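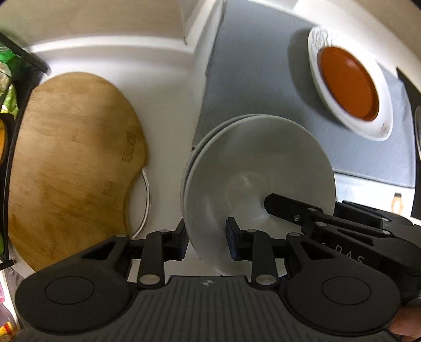 Un dedo a cada lado del borde: las pinzas de mano, junto a una pila de platos blancos.

La mañana de las pinzas

En Fluris la jornada empieza con un paño de microfibra y una taza de café que hay que dejar lejos de la mesa, norma que todos conocemos y que más de uno se salta. Antes de que nadie coja un plato, las pinzas pasan por la puesta a punto, y a mí me habían prometido que aquello duraba 30 minutos. Así fue, aunque debo confesar que se me hicieron cortísimos, porque hay algo muy agradable en mirar a gente que conoce bien una herramienta y la trata con cariño.

Para quien no haya tenido una en la mano: se trata de una pinza como la que lleva un brazo robótico en la punta, solo que aquí la sostiene una persona. Con ella se cogen las cosas de la casa, los platos, los cuencos, lo que toque, y de esos movimientos registrados aprende después el robot. El proyecto se llama Dusis y se ocupa de la cocina, que es un sitio precioso para cocinar y bastante antipático para una máquina: todo brilla, todo resbala, y el borde de un plato hondo ofrece muy poquito donde agarrarse.

De ahí que el cuidado de los dedos ocupe casi media sesión. Primero se limpian las almohadillas, con el paño apenas humedecido y siempre desde la base hacia la punta. Nada de alcohol, me insistieron (lo usaron una temporada y las gomas se les quedaron duras como suelas). Se dejan secar al aire, abiertas, y luego se pasa la yema del dedo por toda la superficie buscando zonas lisas. Una almohadilla gastada se nota mejor con la mano que con la vista, y en el taller se fían mucho más del tacto que de cualquier calendario de recambios.

Después vienen las articulaciones. Los brazos que mueven los dedos forman un paralelogramo, de modo que las dos puntas se acercan sin torcerse, siempre de frente la una a la otra. Es un mecanismo muy viejo y muy bonito, primo hermano del de ciertas lámparas de escritorio, y como ellas tiene su punto débil en los pasadores. Si uno coge holgura, el dedo empieza a bailar. El límite que se han puesto en Fluris son 2 milímetros medidos en la punta; por encima de eso la pinza se queda en el banco y no hay discusión posible, por mucha prisa que haya.

La comprobación se hace a mano y con las pinzas apuntando hacia arriba. Se sujeta el cuerpo con firmeza, se empuja cada dedo hacia un lado y hacia el otro, y se escucha. Digo bien, se escucha: un pasador flojo suena con un clic seco, pequeñísimo, y la primera vez que me pusieron la pinza junto a la oreja no oí absolutamente nada. A la tercera sí, y me hizo una ilusión tremenda. Cuando aparece el clic se desmonta la articulación, se limpia el alojamiento con un bastoncillo y se cambia el casquillo. Los guardan en una caja de hilos de coser, ordenados por grosor, y se los compran a Ndlovu, una ferretería industrial que también les afila las brocas.

Queda el ajuste del cierre. Se abren y cierran las pinzas 100 veces seguidas, sin coger nada, para que el mecanismo se asiente antes de ponerlo a cero. Es la parte menos lucida del trabajo y la que más conversación genera; en ese rato me enteré de dos recetas de lentejas y de un viaje a Portugal que salió regular. Terminada la tanda, se juntan las puntas del todo, se mira al trasluz que no quede una rendija en forma de cuña y se anota la lectura en el cuaderno. Si difiere de la del día anterior, vuelta a empezar por los pasadores.

Solo entonces se va a la vajilla. La prueba se hace con piezas de verdad, las mismas con las que se va a trabajar, y se avanza despacio: colocar los dedos, parar, mirar si llegan los dos a la misma altura, seguir. Con las piezas blancas y brillantes conviene además cambiar un poco el ángulo de la muñeca y volver a mirar, porque los reflejos engañan y uno cree estar más cerca del borde de lo que está. Cuando se trabaja con dos pinzas a la vez, el asunto se parece a comer con palillos en ambas manos, y lo que más se vigila es que una no golpee los brazos de la otra. Esos toques, que parecen cosa de nada, son los que acaban aflojando tornillos.
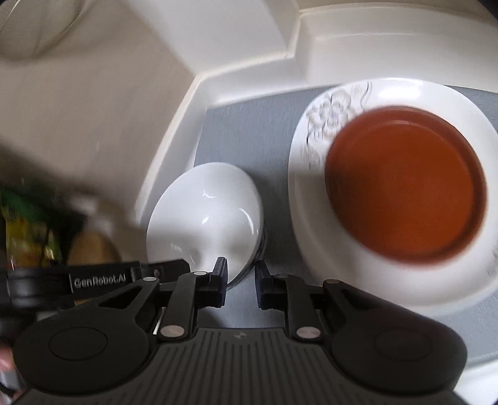 Lo que se rompe y lo que se guarda

La avería más frecuente es la más tonta: el tornillo que fija el dedo se afloja. Se arregla con una gota de fijador Grever y un destornillador corto, apretando hasta notar resistencia y ni un pelo más. El fijador necesita reposo, así que la reparación se deja para el final de la tarde y la pinza duerme tumbada, con los dedos entreabiertos.

Las salpicaduras dan más guerra. En una cocina hay salsas, hay caldos, y una gota que se seca entre las acanaladuras del cuerpo tiene muy mala salida. Usan un cepillo de dientes infantil, que por lo visto tiene el tamaño ideal, y agua tibia en cantidad mínima. El cepillo se cambia cada 4 semanas. Las carcasas, en cambio, no se abren salvo que haga falta de veras, y esa decisión se consulta siempre entre los que estén en el taller.

Al terminar, cada pinza vuelve a su hueco de espuma en el cajón, con el paño doblado encima. Pregunté si el paño servía para protegerlas del polvo. Me dijeron que sí, que también, pero que sobre todo sirve para encontrarlo a la mañana siguiente.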